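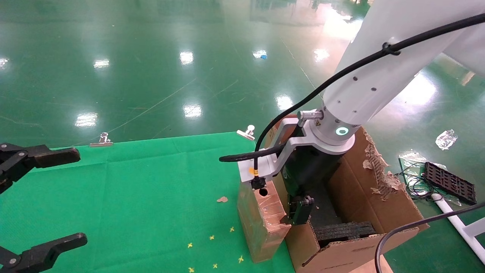 What decides whether a used shipping box can be packed a second time?

The condition of the flaps and of the padding decides it. In our sample, most boxes that failed on reuse had sound walls but a flap too worn to hold tape.

4.2 Condition of boxes and foam at repacking

The boxes came from the parcel counter at Rurwood, where customers leave cartons they no longer want. We took in 129 of them between the start of the study and the end of June. Each was opened, emptied, given a number and set aside with whatever padding it had held.

Figure 2. Table with a green cloth clipped along its far edge. An open cardboard box with a ragged right flap holds a dark gray foam block; a block wrapped in brown tape stands to the left of the box.

Flaps were graded by hand. A flap was called torn if the outer layer of the cardboard had come away anywhere along the edge, even when the rest of it was stiff. Torn flaps like the one in Figure 2 were kept in the study -- leaving them out would have made the sample look better than what people have at home. We did not trim them before closing.

Foam was treated as part of the box. Loose fill and paper were recorded but are not discussed in this section. A foam block went back into the box it came with, and its fit was checked by pressing down on it with the flaps open. Blocks that had lost a corner were still used.

Closing followed the Unent sheet, which asks for one strip of tape along the center seam and one across each end. Where a flap was torn, the strip was run past the damage onto the side wall. This used more tape, and the added length was logged separately.

The second site, Nadar, followed the same steps but stored its boxes flat for 2 weeks before repacking. Its results are given in Section 5, since flat storage creases the flaps at the fold and the two sets should not be pooled.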